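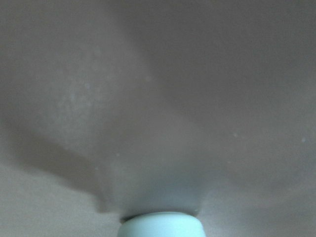 Wrist view, first picture: mint-green piece at the bottom, grey material gathered in behind it.

Handling and Gripping, session 3: notes from the open day at Humura

Hello all. I promised I'd write this up for those who couldn't make the trip, so here are my notes, a bit tidied (only a bit!). If you were there and remember something differently, tell me and I'll change it.

We were in the demo kitchen at the Clislow site, squeezed in behind the rope with a school group, and Wiebke Strobel did the talking for Humura. She's a very good explainer and I've pinched most of her points. The main one, which I'd like you all to write down: a wrist camera goes where the hand goes. Lovely when you're reaching for something, because your view gets better the closer you get. Less lovely at the last moment, when whatever you're near fills the whole picture and you've lost the rest of the table. Look at how little there is to go on in the picture at the start of these notes. A few pale specks, some soft folds, one dark crease along the rim. Could you tell me from that how far away the grey stuff is? I couldn't, and I've been teaching this for years.

Arif Jayasinghe asked the question I'd hoped somebody would ask: why not just add a second camera further back? Wiebke said plenty of people do, and then you have 2 views that have to agree with each other, so you're into calibration (week 5, sorry). She also said that if somebody knocks the stand during a demo you get to do it all over again in front of the public, and she said it with some feeling. 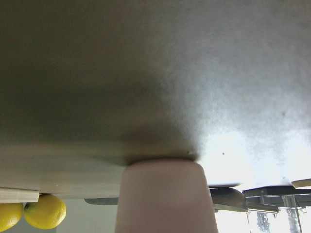 Wrist view, second picture: pink cylinder against the grey surface, lemons at lower left.

I like this one for teaching because there's so much more in it to hang on to. The lemons are a gift, a strong colour and a shape everyone knows, so you get some sense of scale. Now look over to the right. The bright patch is so washed out that there's hardly any detail left in it, while the dark things next to it stand out as outlines. And then the clear glass in the corner, with everything blurred and bent behind it! Glass is a pain for depth sensing and we'll spend most of the next lab on it.

To do before the lab:

Read handout 22, the part on exposure. Skip the maths on the last page for now.

Sketch both pictures by hand, pencil is fine, and mark where you think one thing touches another. Put a question mark wherever you're guessing.

Write a short paragraph on which picture you'd sooner plan a grasp from, and what extra sensor you'd ask for.

Bring it all to room 151. The Bepari gripper will be out on the bench, so sleeves rolled up please, and no drinks near it.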